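*November, just after six in the morning*

Couldn't sleep, didn't want to! I have been awake since four thinking about yesterday and I need to get it down before the kettle and the day take over, because I heard a bell rung properly for the first time in my life and I have not stopped grinning.

So. Cindden. I'd only ever gone through it on the bus, and I had it filed away as a place with a gas station and a steep hill. Gerd had told me to come for practice night and to wear something warm, and then he forgot to tell me which door, so I walked all the way around the church in the drizzle with my flashlight in my mouth before Thilini stuck her head out of what I'd taken for a coal shed. The stairs are inside the wall. They go up in a tight spiral and there's a rope for a handrail, greasy and smooth from so many hands, and I loved it straight away.

The ringing room is smaller than my kitchen. There's a rug, a two-bar heater, a biscuit tin that used to hold paint brushes, and boards all over the walls with the names of people who rang long peals up there before any of us were born. Five bells. Gerd says five is an awkward number and most towers would have scraped up the money for a sixth, but Cindden has been stubborn about it and the ringers are proud of their odd little set. The biggest one is called Grultden, after the farm that paid for her, and she's the one you feel in your shoes.

I thought I'd be allowed to sit and watch. No! Kenneth put me on the second bell for backstrokes, with him handling the hard part, and he talked the whole time in this calm low voice like someone backing a horse into a trailer. "Long arms. Let it go up. Wait. Wait. Now." The waiting is the whole thing. You pull, and then there's a stretch where the rope is going up and the bell is somewhere over your head turning almost all the way around, and every part of you wants to do something about it, and you have to leave it alone. I grabbed too early maybe a dozen times. Then once I didn't, and the rope came down to my hands so softly I laughed out loud and lost the next one completely. 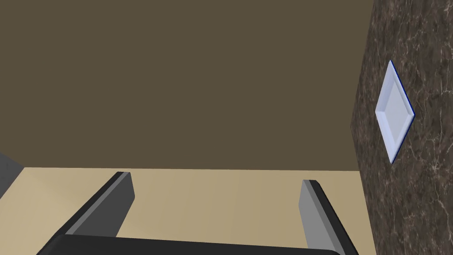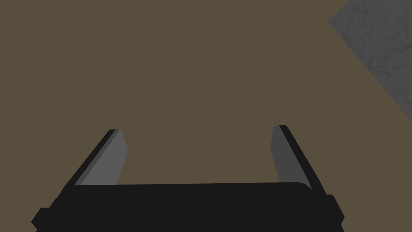
Then they sat me on the bench and rang for real, and that's when it got me. From outside, bells are just bells, a nice noise from over there. Inside, you see the ropes rise and dip one after another, and you see people watching each other's hands, and every so often Gerd says two numbers and a pair of them swap places in the order, and the tune you'd only just worked out turns into a different one. Nobody has sheet music. Marlina rings with her eyes half shut. I asked her afterward how she knows where she is in it and she said she listens for the gap she's supposed to fall into. I wrote that on my bus ticket so I wouldn't lose it.

We went up to see them at the break (you're only allowed when they're down, mouths pointing at the floor, safe). Two ladders. I am not good with ladders and I went up both of them anyway. It's cold as a cellar up there, and it smells of grease and pigeons. Grultden has lettering around her shoulder, very worn, and Thilini showed me how to read it with a fingertip. I got as far as a G and something that might be a flower. I put my palm flat on her side and she was still humming a tiny bit from the wind, or I was.

Things to remember for next time, before I forget them:

- thin-soled shoes, the boots were hopeless
- tie hair back, scarf OFF
- look at the fluffy part of the rope and never up at the ceiling
- bring something for the tin (Kenneth likes ginger)
- ask Gerd about the book he mentioned, the blue one, by Iolo Ruddock

My hands are sore in a line across the base of the fingers, and there's a muscle beside my left shoulder blade that I'd never met. I keep miming it. I did it while brushing my teeth: long arms, wait, wait, now. The neighbors can see into my bathroom and I hope they enjoyed it.

Kenneth walked me down to the bus and told me about the longest thing they've rung, 707 changes without a stop, one wet spring evening with the heater broken. He said it like other people talk about the day their kids were born. I asked how long it takes to get to where you can do that and he said some people take two years and some take ten and the ten-year ones are often steadier. That cheered me up enormously. I've always been a ten-year person.

Mom called when I got in and I talked at her for half an hour without a breath. She said, "You know your grandfather rang?" I did NOT know. Not in Cindden, somewhere near Hutapea's old mill, as a boy, until he left for the army. She thinks there's a photo of the band in the flat brown suitcase. I'm going over to look as soon as I have an afternoon free, and I'm going to ask her why she sat on that for my entire life.

It's getting light now. I should eat something. Practice again next week, and Gerd said if I come an hour early he'll tie the clapper so I can pull away on my own and not bother the whole town.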